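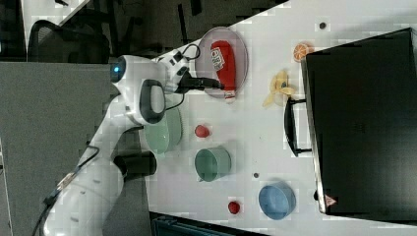

Cable day again. I've lost most of this week to one cable, the one that runs from the base up to the wrist on the Dulside cell, and I want to get it written down before I forget what I did. The arm's the white one, two-finger gripper, and the black cable just trails along the side of the casing, which was fine when we only did short moves near the base. Reaching right across the table to the pink plate is another matter. Long reach, elbow opens out, cable pulls tight, and then the wrist throws a fault at the worst moment. The ketchup bottle on its side is my test piece at the moment. Needs a long reach and a fairly flat approach, so if the cable is going to snag it'll snag there.

First thing I tried was more slack. Bad idea. Slack at full reach is a great big loop when the arm folds back, and the loop found the rim of a bowl and dragged it. No damage. Took the slack out again, back to where I started, one evening gone.

Second go was Skuller clips, the stick-on sort. Wiped the casing down first, left the pads 30 minutes before putting any load on them. Bottom two held. The top one let go halfway through a run and I heard it ping off under the desk, still havent found it. Swapped that one for a hook and loop strap, done up loose enough that the cable can slide through. Much better. The cable wants to move a bit up there, I'd been trying to pin it solid and that was the whole problem really.

Then the gripper. Fingers weren't closing square, so I had them off and cleaned the faces, new pads, back on. Tighten both screws a bit at a time, swap sides as you go. I did one up fully and then the other the first time round and it sat crooked, so off it all came again. Grr.

After that you have to teach the tool point again - don't skip it. I skipped it in June and spent a whole afternoon blaming the table.

Settings, mostly for me:

speed down to 56 per cent for the long reach, 100 for everything else
grip force left as it was
pause of 2000 ms after closing, probably too long, will trim it
home position moved up a touch so the wrist clears the taller stuff

The Tasitz controller lost its saved home when I powered down, by the way. Same as last time. Write it on paper before you pull the plug. I keep mine on a bit of masking tape inside the cabinet door.

Still to do: proper sleeve for the cable (Nikolovski do one with a zip, on order, no idea when it's coming), spare top clip, and a look at the mount bolts becuase there's a faint knock when the arm swings back fast. Might be the bolts, might be the table. Will check the bolts first as they're easier to get at.

Right, got to go, more when the sleeve turns up.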